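Lokix Bench Marking Kit

Home > Workcell Accessories > Safety and Good Practice > Bench Marking Kit

Item code LX-51
In stock at Clistthorpe
Page last revised 10/26/19

Tape, floor film, tags and a rule card for benches where small robot arms share a tabletop with people, tea and good intentions.

What it is for

Most arguments at a robot bench are about where something was. The arm was taught to go to one spot, the dish has crept to another, and the person who moved it has gone to lunch. The Lokix kit gives every item on the bench a marked home, every arm a marked reach, and every shift a written rule about who may change either.

It suits teaching labs, small assembly cells and test benches with one or two light arms. It doesn't replace guarding, a risk assessment or an emergency stop. If you were hoping it might, please put it back in the basket and ring us first. 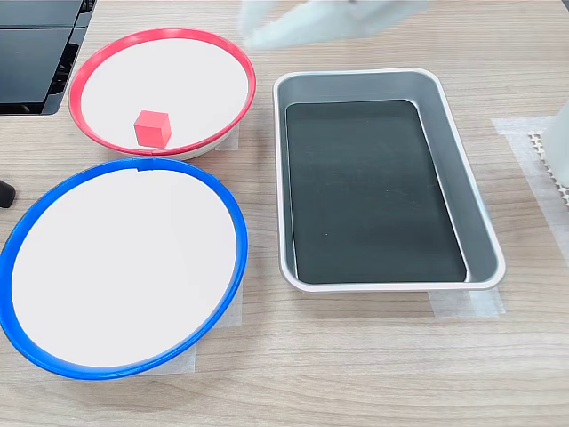 Position marks are the part of the kit that gets used daily and respected least. Put tape down before the first teaching run, press it flat, and keep it flat, as a lifted corner will shift a light dish quite happily. Let the tape run out past whatever it marks, as the strips do under the blue-rimmed bowl and the tray, so that the mark can be checked with the item still standing on it. Tape that hides completely under a bowl is a private matter between the tape and the bowl. Give different containers different rims or labels too: red and blue can be told apart from across the room, and "the left one" depends on where you're standing.

Bench rules on the supplied card

The card is printed both sides and wipes clean. You may add rules of your own underneath. You may not remove ours, or at any rate we'd prefer not to hear about it.

1. Stop the arm before reaching across the reach line. Slow is not stopped. Paused by software is not stopped either.
2. Only the person holding the bench tag may start a run.
3. Containers go back to their marks after every run, including the failed ones.
4. Anything without a mark leaves the bench. This covers mugs, phones and the good screwdriver.
5. If a mark has to move, peel up the old one. Two marks for one tray is how folklore starts.
6. Write the change in the log with your initials. "Tweaked it a bit" is not a log entry.
7. Check the stop button at the start of each shift by pressing it. Looking at it fondly doesn't count.

What's in the box

Low-tack position tape, translucent white, 2 rolls
Reach-line film, yellow, 1 roll
Bench tags with lanyard, 4
Rule card, A4, 1
Change log, 61 pages, 1
Plastic scraper, 1

The log has 61 pages because the last one is for the name of whoever lost the scraper.

Fitting

Clean the bench and let it dry. Run the arm at its slowest setting to the furthest point it can physically get to, which may be a good deal further than the furthest point in your program, and lay the reach line outside that. Repeat for the second arm if you have one. Where two reaches overlap, tape the whole overlap and treat it as belonging to both arms and no people.

Next, place the containers, mark them, and teach the positions in that order. Teaching first and taping afterwards works until somebody leans on the bench.

Leave the tape down for 24 hours before wiping it with anything wet. Replace worn strips as you find them, and strip and re-mark the whole bench every April, or whenever the arm is remounted.

Surfaces

Tested on sealed wood, steel and laminate. On oiled or unsealed wood, try a short piece in a corner first. We don't recommend it on cork, or on anything you'd be sad about.

Goes with

Priltitz bench clamps, low profile
Hauser stop-button box, surface mount
Lokix refill pack, position tape only

Delivery and returns

Orders leave our Clistthorpe warehouse on the next working day. Unopened kits can be returned within 21 days. Opened kits can be returned if faulty. Half-used tape is yours now.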